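The Clean-Out Cure

Every December the promise comes around again. Clear your closets and you will clear your head. Durano, which sells a home reset course in nine lessons, calls it "the lightness." Its rival Vikden prefers "the quiet." I have taken both courses, and what I mostly felt at the end was tired.

I should say where I stand. I like a tidy room as well as anyone, and I have no love for the fondue set I hauled through two apartments. What I doubt is the claim that getting rid of things does something to a person that lasts past the weekend, and that it is worth paying for.

The evidence, when you ask for it, is thin. Durano sent me a page of customer quotes. Vikden sent me a survey of 18 people, all of whom had finished the course and been asked about it on the last day, with the coach still in the room. I asked what had become of the ones who quit. I was told that wasn't tracked.

Karim Rawashdeh has cleared houses for a living since 2000, first for his uncle and now under the name Hijazi Removals. He has no course to sell, and I trust him more for it. "People cry over the strangest stuff," he told me. "Then I drive past in the spring and the garage is full again." He doesn't say it unkindly. Full garages are how he gets paid.

What bothers him is the sorting advice. The courses want everything put into piles by feeling: keep, thank, release. Rawashdeh sorts by where a thing is going. Paper goes in one place, metal in another, and anything with a plug gets set by the door. He says a customer who starts with feelings will still be on the first shelf at lunch. 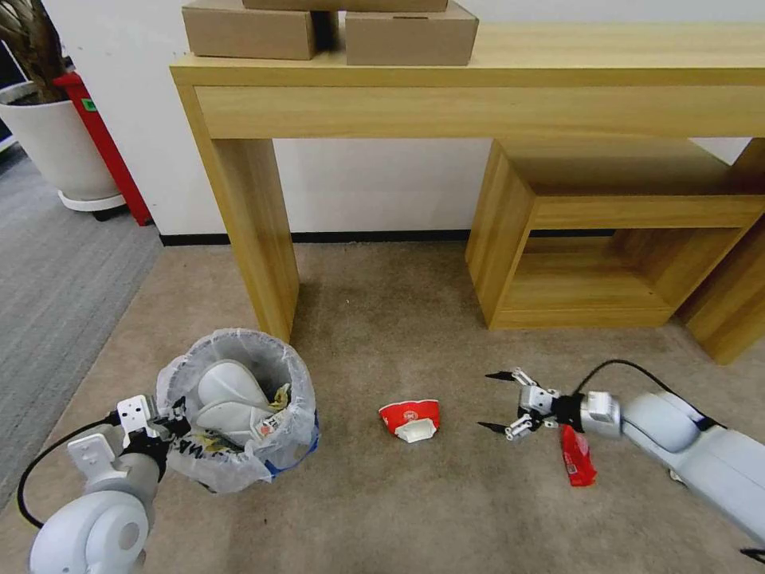
Boxes take up the tabletop; trash goes in the lined bin.

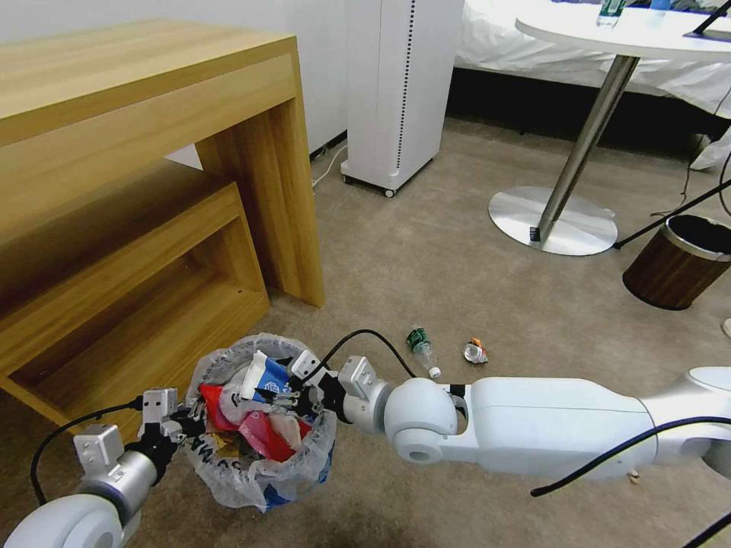

Where it goes

The word I never heard in either course was "landfill." Things are released, and the lesson ends there – as if the curb were the edge of the world. At the Jollholm transfer station, where I spent a long cold morning, you get the rest of the story. Couches come in. Exercise bikes come in. So do a great many storage bins, the matching kind with lids, which people seem to buy at the start of a clean-out and throw away by the end of it.

A worker at the scale told me January is the heavy month. Old stuff goes out to make room for new stuff, and he didn't think anybody's head was clearer for it.

I put this to Vikden. The answer was that the course "meets people where they are." It also comes with a discount on bins.

Rawashdeh's own advice is free and a little dull. Buy less, fix the drawer that sticks, and take one load out when there is a load to take. I asked whether he followed it. He laughed and said I should see his basement.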